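ok thread on hands. specifically hands that hurt. been promising this since December and people keep DMing me so I'm typing it in one go on the train, excuse typos

25/05/2023

background for new folks: my right thumb started hurting in the fall. base of the thumb, the meaty part, then up into the wrist. I did what everybody does. ignored it

then I ignored it some more. then I couldn't open a jar of Bustetti sauce and stood in my kitchen close to tears over pasta

so. what I learned. I'm not a doctor, not a therapist, just a person with a bad thumb who asked a lot of questions

first thing. pinching is much harder on the thumb than holding. like a lot harder. a small squeeze at the fingertips turns into a big load down at the base joint. keys, pens, phone, peeling stickers, zip bags. all pinch

whole-hand grip spreads it out. fingers and palm share the job. so the first homework I got was to go through my day and swap pinches for grips wherever I could

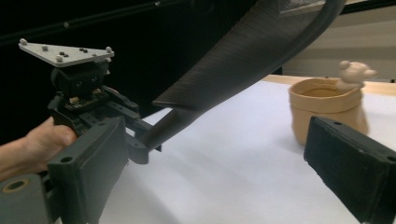 Fingers wrapped, whole hand on it.

swaps that worked for me, no order:

fat pens. the really stupid looking ones. or wrap a skinny one in foam

carry a plate with two hands, flat underneath. not thumb on top, fingers below, which is how I've carried plates my entire life apparently

bags over the forearm or shoulder. grocery bags by the fingers is a no

loop of string on every zipper pull. pull with the finger through the loop

phone. ugh. the phone. propped on something, typing with the index finger like my dad. voice notes for anything long (sorry to everyone who gets my voice notes)

knives — a dull one makes you squeeze. got all of mine sharpened and chopping onions stopped being an event

ok the appointment part. took me forever to go. I went to the hand clinic in Sivley, suite 1203, the elevator is slow so leave time

saw a therapist there, Leandro Alcaraz, super patient. he watched me button my coat before he even looked at the thumb. asked me what I do all day and I said "nothing really, desk stuff" and then we listed it and it was like, all hands, all day

if you go, write that list before. mine was missing half of it. things I forgot: knitting, wringing out the mop, brushing the dog, holding a book open in bed with one thumb. the book one was bad!!

also he asked when it hurts. morning or night, during or after. I had no idea. I said "always" and it wasn't true. keep notes for a few days, nothing fancy, mine were on the back of an envelope

splints. I had bought one already off the internet, 50 bucks, wrong size, rubbed my wrist raw. brought it in a bag like evidence. he fitted a different one, a Kamura, soft, leaves the fingertips free

you don't live in it. that was news to me. I wore it for the heavy stuff and took it off for the rest, bc he didn't want the thumb getting lazy. your person may tell you different, do what your person says

exercises are boring and tiny. you will feel silly. making a slow C shape with the thumb and index. rubber band around the fingers, open, close. tabletop thumb lifts. few minutes, then go do something else

I skipped them for the first week bc they felt too small to matter. then I did too many in one day to catch up. do not do that. hurt till Sunday

six weeks before I noticed anything. six! I'd nearly quit. what I noticed was that I'd turned a key and not thought about it

someone asked about heat vs ice. for me, warm in the morning when it's stiff, a bowl of warm water while the coffee goes. cold if I've overdone it. some people hate cold. it's your hand

someone asked about creams. tried one. smelled like a locker room. helped a bit? check with the pharmacist if you're on other stuff, please

someone asked about shots. haven't had one, can't tell you

"is it arthritis or is it a tendon thing" — I can't tell from your photos you guys. they hurt in nearly the same spot and they get treated differently. go get it looked at

numbness or tingling is another thing again, esp if it wakes you up. go sooner. same if it's hot and swollen, or if you fell on it. don't wait for a thread from me

work stuff now bc that's most of my DMs

the big one is breaks. short and often beats one long one. I set a timer and hated the timer and then got used to it. hands open, shake out, look out the window, back to it

two hands for anything that you normally do with the strong one. feels clumsy, gets better

Photo: Hugo Herrero

oops, that credit goes with the next one, pasted in the wrong order
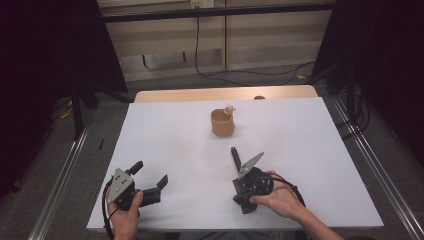
Photo: Hugo Herrero

anyway two hands. elbows close to the body, wrists straight if you can manage it. when the wrist bends your grip gets weaker, so you squeeze harder to make up for it. try it with a rolled towel, you'll feel it right away

table height matters more than I thought. mine was too high so my shoulders were up at my ears and my hands were doing everything. I sit on a cushion now. zero dollars

cold rooms too. cold hands are stiff hands and I drop things. fingerless gloves, the ugly wool ones, got mine at the Barreto market for less than lunch. wearing them right now

small stuff is the worst stuff. beads, screws, earring backs. if I have to do fiddly work I do it early in the day and I stop before it hurts. stop BEFORE. took me ages to get that one

hobbies. yes I still knit. bigger needles, thicker yarn, shorter rows of it. the baby blanket for my cousin is going to be a hat

gardening I gave up on pulling weeds by hand and got a long handled thing. kitchen shears for anything in plastic. rubber mat for jar lids, and bang the lid on the counter first, that's just old knowledge

Bustetti jars are still hard fwiw. I pop the seal with the tip of a spoon under the edge. hiss, done

how to talk to your boss. I said what I needed, didn't give my whole medical history. "I need a different mouse and I need to switch tasks every so often." got both. know it's not that easy everywhere. put it in writing even if the chat went fine

mouse: vertical one. weird for a few days. then I switched it to the left hand half the time, which is weird for longer

things I bought and didn't need: wrong splint. squeeze ball, which made it worse, he told me to put it in a drawer. compression gloves in a color I can only call ham

things I'd buy again: rubber mat. fat pens. good can opener, electric, the kind you just set on top

people who are being snippy in the replies that it's "just a thumb"... tape yours to your palm and make breakfast

where I am now: not cured. good weeks and bad ones. rainy days are worse, or I think they are. but I can do my coat, I can carry the laundry down, and I read in bed again with the book on a pillow

question from a few of you, does the Sivley clinic take walk ins. no. call in the morning, they pick up faster

and yes you can ask for a sheet with the drawings of the exercises on it. mine's on the fridge, covered in sauce

ok my stop is coming up. will answer the splint sizing ones tonight, measure around the wrist AND around the base of the thumb and have those ready

edit bc there's no edit on this site: the rubber band one, use a THIN band. I used the thick kind off the broccoli for a week and wondered why it hurt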